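Simulated kitchens and a borrowed deadline: talking to the Hinmont robotics club

The Hinmont robotics club meets in a room above the library, and for most of this year its members have hardly touched a screwdriver. The project for the Tavirance student challenge is done entirely in simulation. I spoke to the student who leads the team of 17, and to the teacher who runs the club.

"People come up the stairs expecting motors and solder," the team leader said. "What they get is a lot of laptops and someone complaining about friction."

The challenge was announced in May. Each team gets the same two-armed robot model and has to write the software that lets it pick up household items in rooms it has not been tuned for. Entries close on 11th August.

The club began with one room and one item. According to the team leader, that was a mistake. "We got very good at one cup. Then we changed the room and it all fell over. The arm went to where the cup used to be."

Since then they have built up a list of test rooms, which they call Hudunow. Each run loads a room, puts objects in it and records what the robot's cameras see, both from the body and from close to the gripper. The teacher showed me a room with marble and wood finishes.

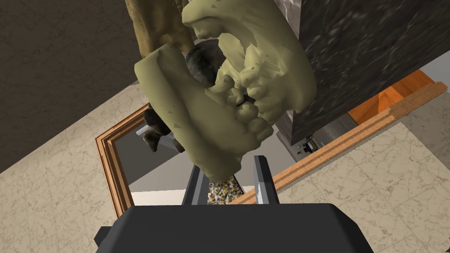
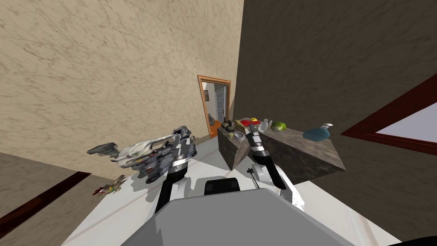

I asked why the angles matter so much. "The software has no idea which way is up unless you tell it," the team leader said. "When we started, we looked at everything from a nice straight view that we had set up for ourselves. The robot never gets that view. Now we work from its cameras and put up with a stiff neck."

Choosing a grip has taken most of the summer. Simple shapes were sorted out early on. Lumpy or hollow things are harder, as there may be several places to take hold and most of them are bad. The team's grip planner, Grabner, scores each possible position and throws out the ones that would bring the arm into contact with furniture. It gets 60 seconds for each attempt under the rules.

"It used to spend all of that thinking," said the student who wrote most of it. "Then the time ran out and it hadn't moved. I cut the number of positions it tries to 25. The scores went down a bit but at least it does something."

The club has logged 1693 runs so far. The teacher makes the students write a line on every failed one, and this is not popular. "They'd prefer to press start again," the teacher said. "But I can't mark a shrug."

None of the students had used a simulator before they joined. Two of them are now writing a guide for next year's group, starting with how to install the thing, which took them a fortnight.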